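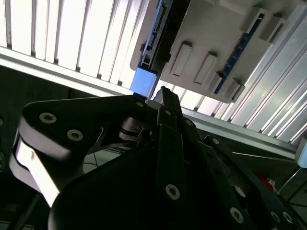 Nisreen Fakhoury prétend que c'est la pince, la coupable, qu'il fallait la changer dès le premier incident et qu'on n'aurait pas eu à faire cet exposé.

Bon. Pas d'accord, et je vais dire pourquoi. (ne pas m'énerver, 13 min en tout)

Rappel du contexte, vite – cellule de démontage de PC, site de Skivstead, projet Prerkotholm. Bras + pince à deux doigts, on sort les barrettes mémoire et on les range sur un support à ergots. Sur le papier c'est simple.

Le défaut : arrêt de protection en plein retrait. Le bras se fige, pince fermée sur la barrette. Au mois de mai, 67 arrêts sur 500 cycles. Dire le chiffre lentement, laisser les gens le noter.

Première piste, capteur de force. Recalibré deux fois. Rien changé.
Deuxième piste, vibrations de la table. Non plus. Passer vite.

Ce qu'on a trouvé : la charge déclarée. Quelqu'un (moi) avait laissé la masse de l'ancien outil dans la config. Donc compensation de gravité fausse, donc le contrôleur croit voir une collision dès que ça tire un peu. Et avec un loquet pas ouvert à fond, ça tire beaucoup.

Deux erreurs qui s'aditionnent. Insister là-dessus !!

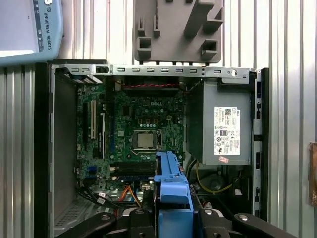 Pourquoi ne pas avoir simplement relevé le seuil de détection ? Le seuil protège la personne qui passe la main dans la cellule, on n'y touche pas pour gagner du rendement.

Enchaîner sur l'incident chez Wustinside. Même config copiée, même défaut. Là-bas l'opérateur a réarmé 6 fois de suite sans regarder la pince. Au dernier réarmement le bras est reparti vers le haut, barrette encore à moitié dans son connecteur, carte mère soulevée, un connecteur arraché. Pas de blessé. Il avait la main sur le bord du châssis – le dire, ne pas glisser dessus.

Ce qu'on a changé :
– masse et centre de gravité vérifiés à chaque changement d'outil, par deux personnes
– réarmement bloqué tant que la pince n'est pas déclarée ouverte ou vide
– contrôle des loquets avant la prise
– reprise à vitesse réduite, toujours, même quand on est préssé

Depuis, presque 500 cycles sans arrêt sur la nouvelle config. Attention, c'est peu. Pas encore testé avec les châssis d'Ashby, loquets différents, je m'attends à des surprises.

Revenir à la remarque de Nisreen : les doigts ont quand même du jeu, elle a raison sur ce point, on les remplace à la prochaine maintenance. Mais changer la pince seule, avec la mauvaise masse dans le contrôleur, ça nous redonnait le même arrêt.

Questions. Si on me demande le log complet : à la pause, il est sur mon portable. Penser au chargeur.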